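Publié le 8 février
Par la rédaction

La municipalité de Nunildale a adopté le nouveau règlement relatif à la vente de confiseries aux abords des établissements scolaires. Le texte, qui entrera en vigueur en septembre, fixe à 101 mètres la distance minimale entre un point de vente ambulant et l'entrée d'une école. Il concerne 169 titulaires d'une autorisation.
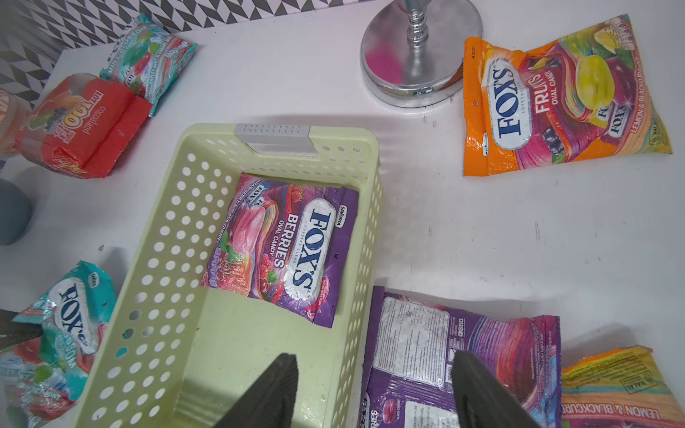
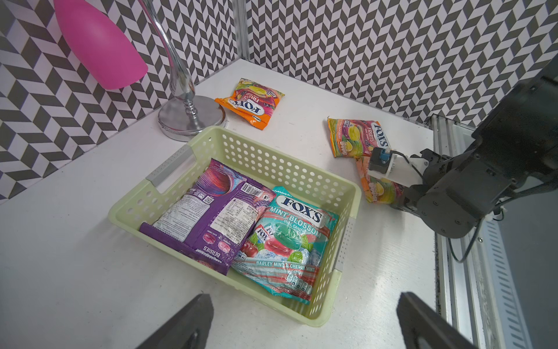
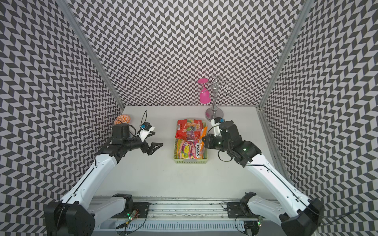 Les contrevenants s'exposeront à une amende pouvant atteindre 504 couronnes. Les commerces sédentaires de la rue Østergaard et du quartier de Mota ne sont pas visés. La consultation publique, ouverte pendant neuf semaines, a porté principalement sur les horaires. Les demandes de dérogation devront être adressées au service du commerce avant la rentrée.

Commentaires (3)

mota_sud
Et les distributeurs automatiques, ils sont concernés ou pas ?

Pervenche
Mesure attendue depuis longtemps par les parents.

lecteur44
La distance se mesure à vol d'oiseau ou par le trottoir ? Le texte ne le précise pas.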